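Eating like a person again, or my June without a car

So the car died. I mentioned this in passing last time and several of you wrote to ask which car (the green one, the one I have complained about on this blog since the very beginning) and whether it was really dead this time. It is really dead. Valdir Brito at the garage on Aguiar Street called me at work, and he used the voice that doctors use on television, and I knew.

I decided to go the whole month of June without replacing it, partly to save money and partly because my sister bet me I couldn't. What follows is mostly about buses and my knees, with a bit about food, because it changed how I shop and cook more than anything else.
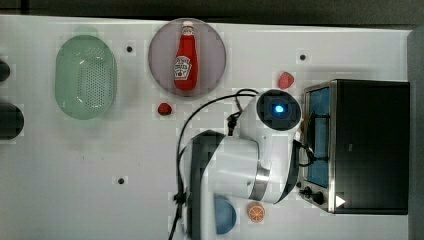
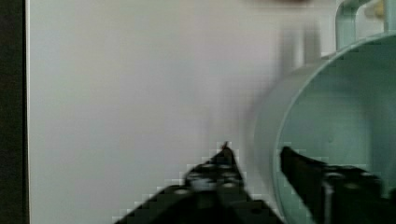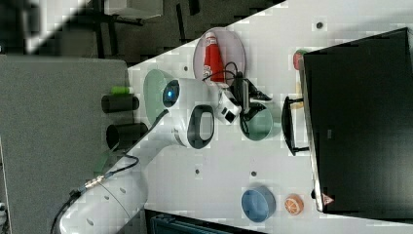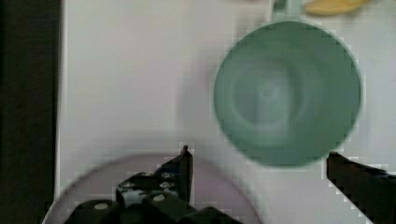

Mint green and white, still my favorite colors for anything to do with a kitchen.

The bus situation

I live in Hetholm, on the hill side, and my office is down in Furmont. By car that was twenty minutes on a good morning. By bus it's the 46, which goes past the end of my street, and then a change at the library to the 6, which is supposed to be waiting there and usually has just left. I have now seen the back of the number 6 from every angle. I know its dents.

The first week I was late three times. My boss was nice about it the first two. After that I started getting the earlier 46, the one at ten to seven, and it turned out to be a completely different bus. Same number, same route, but everybody on it knows each other! There's a woman who knits something enormous and orange. There are two brothers who argue about soccer in whispers because it's early. By the second week I was getting nods, and by the third somebody moved a bag so I could sit down, and I was more pleased about that than I have been about some actual promotions.

Going home is worse. The evening bus is packed, the windows don't open, and everyone is looking at their phone with their elbows out. I walked home from the library a few times just to avoid it. That's how the knees got involved.

The hill

If you don't know Hetholm, the old steps go straight up from the river to the church, and there are 97 of them. I know this because someone has painted the number on the top one, in case you were thinking of feeling proud of yourself without the exact figure. The first time I climbed them with groceries I had to stop at the bench halfway and pretend to be admiring the view. An old man was already on the bench pretending the same thing. We pretended together for a while.

His name is Benedito Furtado and he's been climbing those steps since he was a boy, and his advice was to zigzag. You don't go straight up, you go across each step a little, left to right and then right to left, like a goat. I felt ridiculous and it helped enormously. My knees hurt for ten days and then one evening they just didn't.

(I did buy new shoes. I know, the point was to save money. The old ones had a hole that let the rain in and I'd never noticed, because when do you walk in the rain if you have a car?)

Shopping when you have to carry it

Okay, the food part. I used to do one huge shop every two weeks at the big Jandik out by the highway. I'd fill the trunk, and then I'd throw out a depressing amount of salad. You cannot get to that Jandik without a car unless you want to walk along the side of a road with trucks on it, and I tried that once and don't recommend it.

So now I shop at the little place by the library, in the gap between buses, with one backpack. Everything in the backpack has to earn its spot. Canned tomatoes are heavy. Potatoes are so heavy. I've become a person who picks up a melon, thinks about the steps, and puts it back down again. I bought exactly one bottle of laundry detergent all month and I resented it the whole way home.

What I do buy is whatever I'm eating that night and the next. Eggs, always, carried in my hand like a baby bird. Greens. A small bread from the bakery counter, which is gone by six so you have to be quick. Lentils, because they weigh nothing compared to what they turn into, and I've made the same lentil soup so often now that I could do it asleep: onion, carrot, garlic, a spoonful of cumin, the lentils, water, and a big squeeze of lemon at the end. My neighbor says it needs sausage. She may be right, but the soup is cheap and I've grown fond of it.

I threw out almost nothing in June. Half a cucumber and the end of some cheese I'm not going to describe.

The money

I wrote it all down in the back of my planner, and between gas and parking and not wandering around the big store buying candles, I came out 200 ahead even with the shoes. That doesn't count the repairs I would surely have been paying for, and there were always repairs. My sister says the shoes should count double as a penalty. My sister is a sore loser and owes me dinner, and I've picked the place.

What I missed

Singing. I really did miss singing in the car. You can't do it on the 46, whatever the orange knitting lady says (she says go ahead). I also missed being able to leave somewhere the second I wanted to leave it. Twice I stayed at a party an hour too long because the last bus had gone and I was waiting for someone else to be ready to drive home — and then of course they wanted one more drink.

And I missed my aunt, who lives out past where any bus goes. We talked on the phone every few days and she told me about her tomatoes, but I'm borrowing a car next weekend to go and see them in person.

Valdir called again, by the way. He's got a little hatchback coming in, one owner, low miles, and he thought of me. I told him I'd come down and look at it. I'll have to take the bus.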